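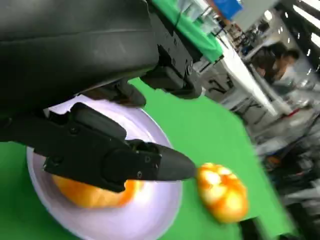
Can anyone come to the open day?
Anyone who signs up first. Doors are at 10 a.m., demos run until 4 p.m., and under-12s need an adult with them the whole time.

About Primier

Primier is a small robotics school and workshop. Evening courses, school visits, one open day a year – always in July. We teach people to set up, program and look after robot arms. Beginners mostly. Plenty of folks who have never written a line of code and a few who have written far too many.

We started with one arm and a rented unit at the back of the old Holtance building. Petrică Voicu had the arm, Qiuyue Wan had the keys. First class was six people, two of whom thought it was a pottery class (both stayed). These days we have the whole ground floor, and 57 people on the books last term.

What happens at the open day

Short version: you watch, then you try.

The demo tables are the busy part. Fruit is the favorite. An orange is a hard thing for a gripper – round, a bit soft, never the same size twice, and once the peel is off it gets slippery too. Squeeze too hard and you have juice. Too soft and it rolls. Our students spend a good few weeks on this stuff and you get to see where they're at, good tries and bad ones. We don't rehearse it much. Sometimes a run takes three goes. Ask the student why, they will tell you, probably at length.

Other tables change every year. Last July: stacking cups, sorting bolts, folding a dish towel (slow. very slow). Also a sign-up sheet for a ten minute turn at the controls. It fills by lunch so go there first.

Talks are at 11 and 2, same talk both times. Qiuyue does hers on how an arm learns from people showing it the job over and over. One of her classes logged 1,306 tries at a single pick-up task, and she'll show you the chart. Petrică does the safety part and takes questions untill people stop asking.

Who teaches here

Petrică Voicu – co-founder. Mechanical side, safety, the Monday-morning type of problems. Spent 22 years fixing packaging lines before this. Teaches the Arau course, which is our beginner one: eight evenings, no math past what you did in school.

Qiuyue Wan – co-founder. Software, cameras, teaching by demonstration. Runs the Mihăilă course, the longer one, for people who have finished Arau or can show us they know the basics. Bring something you built. Doesn't have to work.

Plus former students who come back to help on demo days. They get lunch and a T-shirt.

School visits

Grades 5 and up, mornings only. One class at a time, we dont have the floor space for two. We need a teacher's name, a head count and any food allergies (see fruit, above). Visits last two hours: half watching, half hands on. Free for public schools in the county. Send dates early, spring goes fast.

House rules

Stay behind the yellow tape when an arm is powered. Hair tied back, sleeves rolled up, no lanyards at the controls. Photos are fine, just ask before taking one of somebody's kid. Red button on every table – anyone can press it, any time, you won't be in trouble. Please don't eat the demo oranges.

Getting here

Main door is on the parking lot side. The street door is for deliveries and stays locked. Ramp to the left, restrooms next to the classroom. Bus stops across the road. Parking is free but tight on open day, so share a ride if you can.

Money stuff

Open day is free. Courses are paid, prices are on the course pages, and there are two half-price places each term – apply by email, a paragraph is plenty. We're also saving for a second set of student laptops. Need $2,000, there's a jar by the door and a link at the bottom of the page.

Questions not covered: use the contact form. Qiuyue answers in the evenings, Petrică answers when reminded.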